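Two grippers, one wrist, and what I learned in Illavstead

I promised in August that I would write down my comparison of the two grippers, and then I did not do it. Bartosz Pawlak wrote to me twice and asked where it was, so this Sunday I finally sat down with my notes. 2019-10-27, for the record, and the coffee is already finished.

First the situation, for readers who did not follow the older posts. I have a small arm in the spare room in Illavstead, and for most of the year I used it with the gripper that came in the same box, the Gorkitham. It is a parallel gripper with two fingers and a single motor. In summer I bought a used Trerkex, which is also a parallel gripper but with a wider opening and with longer fingers that you can take off with two screws. I wanted to know if the Trerkex is worth the extra weight on the wrist. My arm is not strong, so every gram at the end is a gram that I cannot lift.

The controller is Belay, the same for both. I mention it because people often compare two grippers with two different controllers, and then they write that one gripper is "smoother". With Belay I can set the closing speed and the current limit in the same file, and I only change the name of the tool. I kept the arm speed at 50 percent for everything. I know it is slow, but the floor in that room is old and the table moves a little when the arm stops hard.

My test was simple. I took household objects of different shapes and asked each gripper to pick them up from the table, hold them over a box, and let go. Before I did it with the real arm, I tried every grasp in the simulator. This took much more time than the real test, and I would like to say a few words about it.

The simulator needs a model of each gripper. For the Gorkitham there is a good one. For the Trerkex I found only a model of the older version, where the fingers are shorter, and I had to change it by hand. I measured the real finger three times and got two different answers, so please do not build a bridge with my numbers. After that the friction was wrong. The objects slid out like soap. I increased the friction, and then they stayed stuck to the fingers even when the gripper was fully open. In the end I found a value between these two, and I wrote it on a piece of paper over the desk, where it still is. 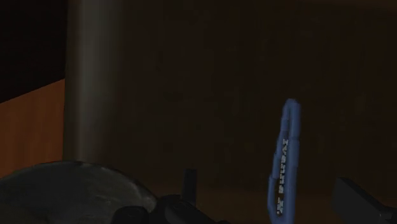
Thin objects were the part of the comparison that interested me most, and it was also where the two grippers were most different. A cup or a bottle is easy, because a small mistake in the position does not matter much. A narrow thing that stands up is another story. With something like the tall blue piece with the white lettering, you have a black finger on the right and the rest of the gripper on the left, and the question is how the two sides will meet it. If one side touches first, the object is pushed and turned before the other side arrives. In my runs the Gorkitham did this more often. One of its fingers starts to move a little before the other, and I think there is some play in the gears. When I approached slowly, it was fine. When I approached at the speed that I use for other objects, it pushed the thin ones over again and again.

The Trerkex closes more evenly. You can hear it too: the sound is one sound, and with the Gorkitham it is more like two sounds, one after the other. Of 17 thin-object attempts on the real table, the Trerkex failed on only a few, and these were mostly my own fault, because I had moved the camera and did not calibrate it again. I did not keep a proper list for the Gorkitham on the first day, so I will not give a number for it. Bartosz will complain about this, and he will be right.

On the other side, the long fingers of the Trerkex are a problem near walls and furniture. I have a shelf next to the table, and several times the planner refused a grasp that the Gorkitham could reach without any problem. The fingertips had space, but the body of the gripper did not. It is wider than it looks in the shop pictures. If you work in a small place, measure the body and not only the opening.

Now the camera, because two people asked. I use a small one mounted on the wrist, which looks along the fingers. What I like is that I always see the place where the grasp happens. What I do not like is that the gripper itself takes a part of the view, and the gripper is black, and in a dark corner black on dark brown is almost nothing. In the simulator I had the same problem as in the real room, so at least it is realistic! I tried to put more light in the virtual room and the edges of the fingers became much easier to find. In the real room I bought a desk lamp. The lamp helped more than the two evenings I spent on changing the exposure settings.

I also tried a second camera on a stand, looking from the side. It gives a better feeling for the height, but then you have two calibrations and you must not touch the stand. I touched the stand. After one week I went back to the wrist camera only.

A few small things that I noticed and that I did not find in other reviews:

The cable of the Trerkex leaves on the side, and with my arm it catches when the last joint turns far to the left. I fixed it with tape and later with a printed clip. The Gorkitham cable goes straight back and I never had to think about it.

The rubber on the Gorkitham fingers is softer. It holds glass better, but it collects dust, and with dust it holds nothing. I wipe it before each session now.

Belay sometimes reports "object held" when the Trerkex has closed on air. It happens when the current limit is too low, because the motor stops by itself before the fingers touch. I raised the limit in small steps until the message was true.

So which one stays on the arm? For the moment it is the Trerkex, and the Gorkitham is in the drawer with its cable around it. If I mostly picked up cups and boxes I would not have changed, because the weight is a real cost – I feel it each time the arm lifts something with the elbow stretched out. But I want to continue with thin and standing objects during the winter, and for this the even closing is more important to me.

The next thing I want to try is shorter fingers for the Trerkex, printed at home, with a piece of soft rubber glued on the inside. Bartosz has a better printer than me and he offered to make the first pair. When they are on the arm I will repeat the thin objects, and this time I will write the list for both grippers from the first day.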